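Why Do Flowers Have Different Smells?

Flowers do not smell nice to please people. They make their scents for insects, birds and other animals that help them make seeds.

What is a scent made of?

A scent is made of tiny particles that float off the petals and into the air. They are much too small to see. When you breathe in, some of them land on a damp patch high up inside your nose. Special cells there send a message to your brain, and your brain tells you what you are smelling.

Your nose has about 400 kinds of smell sensors. One flower can set off many of them at once. A rose scent is a mix of many different particles, and if you change the mix a little, you get a different rose. Some smell like tea, some smell like lemon, and some hardly smell at all.

Who is the smell for?

Most plants cannot make seeds without pollen. Pollen is the yellow dust that rubs off on your finger when you touch the middle of a flower. It has to travel from one flower to another of the same kind, and a plant cannot walk over and deliver it.

Bees do a lot of this work. They visit flowers to drink a sugary liquid called nectar and to collect pollen for food. Pollen sticks to the hairs on their bodies, and some of it brushes off at the next flower.

Bees often like sweet smells. Moths fly at night, so many of the flowers they visit open in the evening and are pale, with a strong scent. Some flowers are visited by flies. These can smell like rotten meat, and flies lay their eggs on rotten meat.

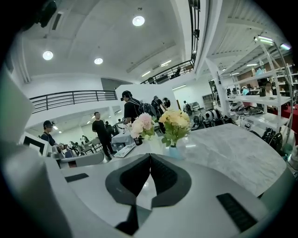 Roses come in many colors, including pale yellow and peach.

Why do cut flowers lose their smell?

A flower in a vase no longer has roots. It can still drink through its stem, but it gets no new food from the rest of the plant. After a few days it makes less scent, and the petals start to droop.

Clean water helps. Bacteria grow in old water and can block the stem so the flower cannot drink. Change the water every two days and ask an adult to trim the ends of the stems.

Try it yourself

You will need two flowers of the same kind that have a smell. Put one in a cool room and one in a warm room, both in water. Wait an hour, then smell each one. Which is stronger? Try again at bedtime and write down what you notice.

Words to know

Nectar: a sugary liquid made by flowers.
Pollen: the dust a flower needs to make seeds.
Pollinator: an animal that carries pollen from flower to flower.
Petal: one of the soft, often colorful parts of a flower.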